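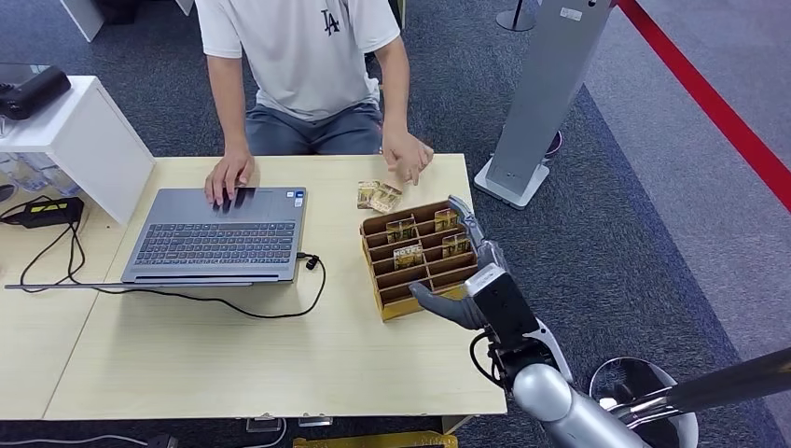

What is the best way to store small packets so you can find the one you want? Stand them up in a shallow tray with dividers, one to a compartment, with the name facing you.

2021-04-17
Ruxandra Olteanu

Up early and did the packets. I have been saying I would do them since October, when the old tin got so full that the lid stopped closing and I put a rubber band around it. The rubber band broke last week while I was looking for yeast. Everything went down behind the bread bin, and I picked it up and put it in a soup bowl, and the soup bowl has been on the counter ever since.

Coffee first, then the soup bowl, then the tin, then whatever was in the door of the fridge. Also the two drawers by the stove. I didn't know there were packets in the second drawer but there were, under the dish towels. Vanilla sugar mostly, and a packet of dill seed that must have come from my aunt in Luvurau because she folds the top over twice and staples it.

The cardboard tray works. I wasn't sure it would. I had looked at plastic ones in Stoica on Thursday and they were either for jewelry, with compartments too small for anything, or for tools, with compartments far too big and a handle I don't need. So I kept the cardboard one. The partitions slide into each other with slots, and they lean a bit if you only fill one side, but once a few compartments have something in them they straighten up. A packet stands in there well enough that the label shows. That was all I wanted from it.

The trouble with laying them flat is that you only ever see the top one. I know this very well from the tin. I have bought baking powder I already had so many times that I stopped being annoyed about it. With the packets upright I can look down at the tray and see which is which, and if a compartment has nothing in it, then I'm out of that one.

Made the list at the same time. I used the laptop with the cord in because the battery doesn't last a morning anymore, and the cord gets in the way of everything. I moved it and it came back. The list is plain: what it is, what date is on it, where it goes. I started with a column for where I bought it and gave that up after a few lines, I couldn't remember and I don't care. The program says a sheet can have up to 1000 rows. I won't be needing those.

I put the dates in as they are printed, and then found that some packets have the month first and some have the day first, and one had only a year. Went back and changed them all to the month written out. That took longer than the sorting.

Some things I decided, so that I remember them next time and don't decide them again:

Yeast goes in the front corner. It gets used the most and goes off the soonest.

Two of the same thing go in the same compartment, older one in front. If they don't fit they can lie next to the tray until there's room. I thought about taking out a partition to make a bigger compartment, but then the ones beside it start leaning.

Open packets do not go in the tray. They go in a jar with a lid. I had three kinds of powder in the bottom of the tin and I'm not going to guess what they were.

Garden seeds stay separate from kitchen seeds. This sounds obvious but the coriander had been moving between the two for years. There's one packet of it that I honestly can't tell if it's for planting or eating. I put it with the garden ones. If it doesn't come up I'll know.

Around eleven Mother called and I told her what I was doing. She said she keeps hers in a coffee can and has never had a problem. I said I'd seen the coffee can. We talked about Easter instead, and whether the bakery in Fondunel is going to take orders this year, and she wants me to find out. She doesn't like calling them. I don't like calling them either.

Lunch was the rest of the bean soup, eaten from the soup bowl now that it was free again.

After lunch I measured the shelf over the counter. It's 53 centimeters wide and the tray fits if the oil bottles go to the left, but then the door hits the tall one. Tried the tray lengthwise and it sticks out. Tried it on the shelf below and I can't see into it there without bending down. For now it's on top of the bread bin. I don't love it there but the tray is light and easy to move when I want bread.

Threw away the old packets. There were more of those than I'd like. A gelatin that was older than the fridge, two soup mixes, a packet of food coloring that had gone to one hard lump. I kept the tin, it's a good tin. It can have the candles in it.

The labels were the next thing. I cut strips from an old calendar, the back side is white, and wrote on them with the black marker to stick on the edges of the compartments. Did one row and didn't like how it looked. The packets already say what they are. Took the strips off again, and one of them took the top layer of cardboard with it, so there's a rough patch on that partition now. I only need labels for compartments that are empty, and when they're empty I can look in the list. Left it.

Walked down to the 27 stop about four to mail the form for the water meter, and went on to Uvell since the bus was there. They had no strong tape. Bought onions, dish soap, matches, and a packet of yeast, although I had yeast in the list. I was standing in front of it and couldn't be sure. So the list should be on my phone too, or printed. Printed is better, the phone is always in the other bag. I'll tape it inside the cupboard door when I have tape.

Put the new yeast behind the old yeast. Wrote it in. Row changed, date changed, all correct.

The cord is still across the table. I should charge the laptop overnight, next to the bed, and have it off the table by breakfast, but I said that last Saturday as well.

Still to do: the tea. It's in the same state the packets were in, only in a bigger box. The bags have no dates at all once they're out of their cartons and I threw the cartons out. I could do it by smell. Some of them all smell of the mint one by now, though. Maybe the mint should have its own jar. There are five empty jars under the sink and I've been keeping them for something.

Also find tape. Also call Fondunel about the order before Mother asks again. The form is mailed. It rained a little after six and I brought in the towels.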